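We use cookies to remember your reading preferences. Accept | Manage

Let the Slow Teachers Teach

I learned to drive a robot arm by remote control the way I learned to parallel park, which is to say badly, in front of people, and with a great deal of sighing. My first 30 tries in the simulated kitchen we use at Semeniuk were dreadful, and I still think they were some of the most useful ones I ever recorded.

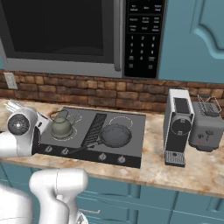

The Kulon practice kitchen, with kettle, grill plate and frying pan on the cooktop.

There's a fashion now for clean demonstrations. Keep the quick, smooth ones, people say, and throw the rest away. I understand the appeal (who wants to watch a grown adult fuss over a stove knob?), but a person who hesitates, backs up and comes at the knob from a better side is showing the robot something it will badly need someday.

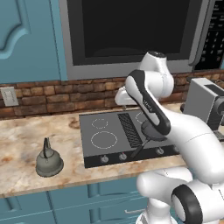

So when a colleague proposed trimming our set of 546 demonstrations down to the fastest 400, I made a bit of a nuisance of myself. I wanted the fumbles kept and labeled, at least the ones where the driver recovered. My own grandmother taught me to cook with plenty of muttering and second thoughts, bless her, and I'm a better cook for having seen them!

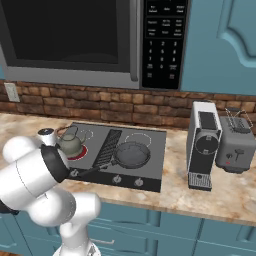
What I'd Ask For Instead

Give new drivers a whole afternoon before anyone mentions speed. Let them write a line or two about what went wrong, and keep those notes with the recordings.

63 shares | Leave a comment
Back to top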